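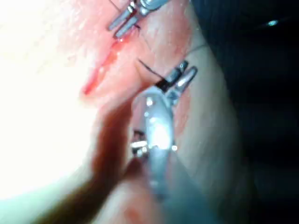

Montar uma bancada de sutura com dois braços na oficina partilhada

Por Stepan Palamarchuk
13 de janeiro de 2022

Este guia explica como pôr a funcionar uma bancada de sutura teleoperada com instrumentos de punho articulado, daqueles que se movem por cabos. Foi escrito para quem já montou um braço pequeno e sabe afinar servos. A montagem serve para treino de manipulação em bancada e para mais nada. Os instrumentos que passam por ela não voltam a uso clínico.

A nossa está na oficina Vevis, na sala do fundo. A mecânica é minha e da Tamara Palamarchuk, e o programa de controlo é do Oddur Zoëga.

Material

Dois braços de mesa com base aparafusável
Dois instrumentos cirúrgicos de punho articulado, com pinça
Uma caixa de acionamento por instrumento, com servos e discos de acoplamento
Fonte de 12 V com botão de emergência em série
Placa de controlo (usamos uma Fleltia)
Câmaras pequenas para os punhos e uma fixa para o campo
Luz LED regulável
Tabuleiro de inox com bordo e caixa preta para o cobrir
Fio de sutura escuro com agulha curva
Tecido animal de talho, luvas, contentor de cortantes

1. Fixar as bases

Aparafuse as bases à mesma placa, uma de cada lado do tabuleiro. Se ficarem em mesas separadas, qualquer encosto desloca um braço em relação ao outro e a calibração perde-se. Deixe espaço para os instrumentos entrarem inclinados e se encontrarem a meio do campo. Com entradas quase verticais, os corpos dos braços batem antes de as pontas se tocarem.

Aperte tudo, mova os braços à mão até ao limite de cada eixo e volte a apertar.

2. Acoplar os instrumentos

Cada disco da caixa de acionamento puxa um par de cabos. Antes de encaixar, leve os servos ao centro e só depois pressione o instrumento até ouvir o clique. Rode os discos devagar e veja se o punho acompanha sem saltos.

Verifique as polias junto ao punho com uma lupa. Um cabo fora da ranhura nota-se logo na abertura da pinça, que fica torta ou não fecha até ao fim. Não tente lubrificar. Se o cabo tiver fios partidos, ponha o instrumento de parte.

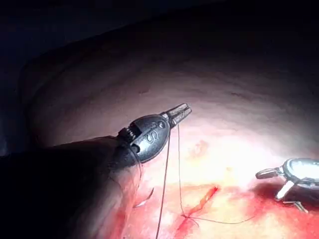

Fotografia: Oleksandra Hutsuliak / Oficina Vevis

No instrumento da esquerda lê-se um S em relevo no corpo do punho, logo à frente das polias. Usamos essa letra como referência de rotação: na posição de repouso, anotamos para onde está virada e comparamos no início de cada sessão. Se o seu instrumento não tiver marca, faça um traço com caneta de tinta permanente na haste.

3. Calibrar a pinça

Comece com o binário no mínimo. Feche a pinça sobre um pedaço de fio solto e puxe com a outra mão. Suba um degrau de cada vez até o fio deixar de escorregar e pare aí. Repita com a agulha, que pede mais força, e grave os dois valores em perfis separados. Nós chamámos-lhes «fio» e «agulha» e trocamos entre eles com o pedal.

Quem usar o mesmo perfil para tudo vai acabar por esmagar o fio. A parte esmagada aguenta o primeiro nó e parte no segundo.

Grave também um limite de abertura. Com a pinça demasiado aberta, a mandíbula de baixo raspa no tecido quando o punho roda.

4. Luz e câmaras

O tecido húmido reflete muito. Com o LED no máximo, a zona clara fica branca na imagem e perde-se o fio precisamente onde faz mais falta vê-lo. Regule a intensidade com o tabuleiro já preparado, fixe a exposição das câmaras e desligue o ajuste automático.

A caixa preta corta a luz da sala e deixa iluminado só o meio do campo. Os brilhos no metal dos punhos não desaparecem por completo. Para os reduzir, incline o LED e cole papel vegetal à frente.

Aperte bem os suportes das câmaras de punho e prenda os cabos com folga suficiente para a rotação completa. Um cabo curto puxa a câmara e o erro parece vir do braço.
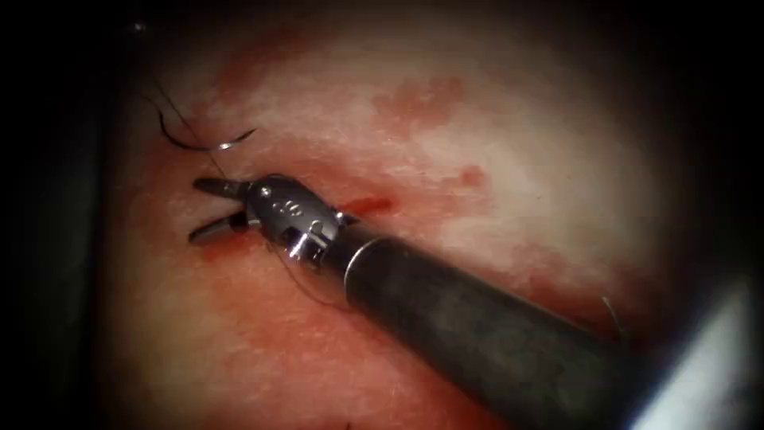
Pinça aberta sobre o tecido, com a agulha curva pousada mais acima.

5. Preparar o tecido

Estenda a peça no tabuleiro e prenda-a nas bordas com molas. Deve ficar esticada sem ficar tensa. Faça um corte curto e direito com bisturi, longe das molas, e humedeça a superfície de vez em quando. Troque a peça quando as margens do corte começarem a desfazer-se.

Pouse a agulha perto da incisão, com o arco bem visível para a câmara fixa. O fio deve vir já cortado. Para treinar, 12 cm chegam para um ponto e evitam voltas soltas a atravessar o campo.

6. Primeiro ponto

Aproxime a pinça da agulha de lado e feche no perfil «agulha». Rode o punho e deixe a curva da agulha fazer o caminho. Se empurrar a direito, a agulha dobra ou rasga a margem. Quando a ponta sair do outro lado, agarre-a com o segundo instrumento e só então largue com o primeiro.

Puxe o fio devagar, deixando uma ponta curta para o nó. Passe ao perfil «fio», dê as voltas em torno da pinça e aperte afastando os dois instrumentos ao nível do tecido.

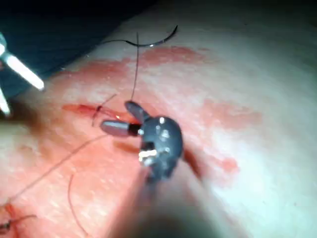
Se a ponta curta fugir pelo furo, não vale a pena recuperá-la. Corte, retire e comece outro ponto ao lado. O Matvii Stelmakh precisou de 7 tentativas até ter um nó que não se desfizesse ao mexer no tabuleiro, e vinha já com prática de costura à mão.

Problemas frequentes

O punho treme parado: ganho demasiado alto no servo. Baixe-o antes de mexer nos cabos.
A agulha roda dentro da pinça: está presa muito perto da extremidade. Agarre-a mais atrás.
O fio enrola-se na haste: recolha o braço, solte com uma pinça de mão e o motor desligado.
Os braços perdem a posição depois de uma pausa: verifique o botão de emergência e refaça a posição de repouso.

Limpeza

Desligue a fonte e confirme que os braços estão soltos. Retire primeiro a agulha, para o contentor de cortantes, e conte as que abriu. Limpe os punhos com escova macia, insistindo na base das mandíbulas, onde ficam presas fibras. Seque com ar a baixa pressão. O tecido vai em saco fechado para o lixo no próprio dia. O tabuleiro lava-se na pia do corredor, nunca na da cozinha.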